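Soft Parts, Hard Numbers

The microfiber cloth is the cheapest item in a paint correction bay and the one most likely to put scratches back into a finished panel. Damián Nava, who runs the detail side of the Cutstead body shop, tracks his by wash count. A cloth starts on clear coat, moves to door jambs, and ends on wheels.

The shop keeps 500 cloths in rotation. In the last inventory period it logged 2,852 uses on paint and pulled 1,248 cloths for washing ahead of schedule, most of them for grit picked up at rocker panels. Compound residue was the second cause. Once it dries in the pile, a normal wash cycle does not remove all of it.
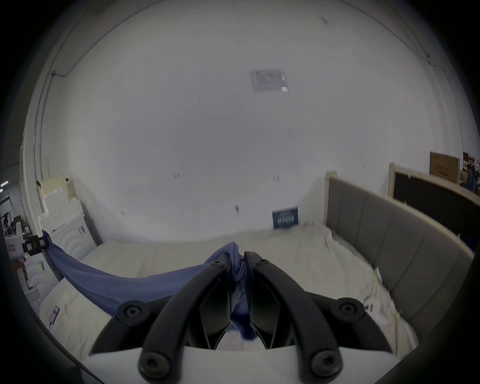
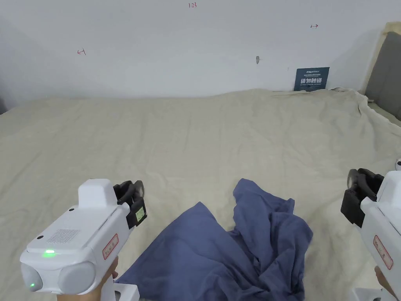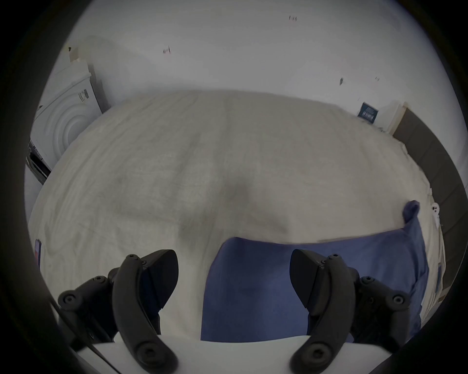
Bed and sheet; the blue cloth is in the first two views.

Washing is done warm, with a liquid detergent and no fabric softener. Softener coats the fibers and cuts absorption. Drying is on low heat. Nava tested Drisari and Billow cloths on a black hood and measured haze under a swirl light after five passes. The Drisari cloth left less haze when new. By the tenth wash he could not separate them.

Cirilo Ibarra, a painter at Galindo, uses a stricter rule on fresh clear coat: no cloth touches the panel until the solvent has flashed off and the surface passes a thumbnail test at a masked edge. He folds each cloth in quarters and turns to a clean face after every section. A cloth that has been on the floor goes straight to the wheel bin.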